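Does Labeling Storage Save Time? A Check on the Pryor Method
Kylie Rakena
5/15/19

Background

The Pryor Method is a set of rules for tidying a shared workroom. The booklet says a group that labels every shelf will "win back an hour a week." I wanted to know where that hour comes from. The booklet cites a survey of 2,015 office workers, but it only asked people how they felt about their desks. Feeling better about a desk is nice. It does not measure time.

What I did

I asked classmates to find 5 common supplies in the Trutden Hall workroom, first with no labels and then, a week later, with printed labels from a Collano label maker. I timed each search with my phone. If a search went past 4 minutes I stopped it and wrote down the limit.

Results

Searches were faster in the second week. I don't think that proves much. The same people had already looked for the same items once, so of course they knew where to go. The one student who missed the first week and came only for the second was slower than almost everyone, labels and all. One person is not a result, but it bothers me more than the averages do.

Tape was the worst item both times. It gets used and put down somewhere else, and a label on a shelf can't help with that. Staplers had the same problem.

Tape, baskets and a stapler, all at the workroom:
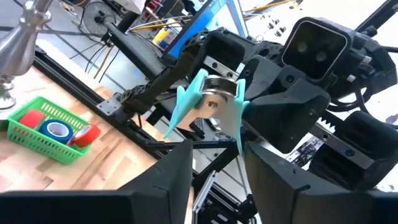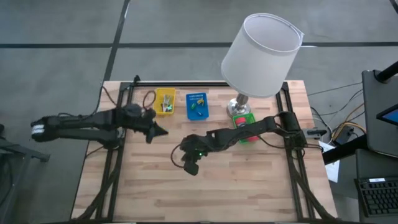
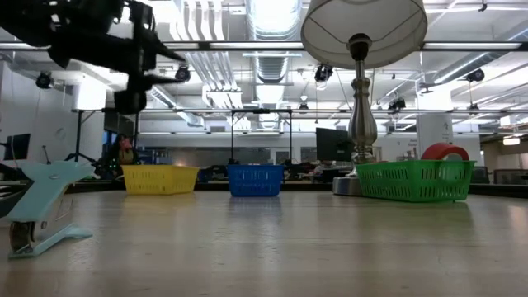

I also tried the sorting chart sold by Plastau, which puts supplies into 3 groups by how often they are used. My classmates could not agree on the groups. Two of them put scissors at opposite ends and neither would budge. The chart has no rule for settling that, and I doubt a second page would fix it.

Problems with my test

There was no control group. I should have had half the class search twice with no labels at all. I also picked the items myself, after reading the booklet, so I may have picked ones that made it look bad. If I can get the room in July I will run it again with a new list drawn out of a hat and people who have never been inside.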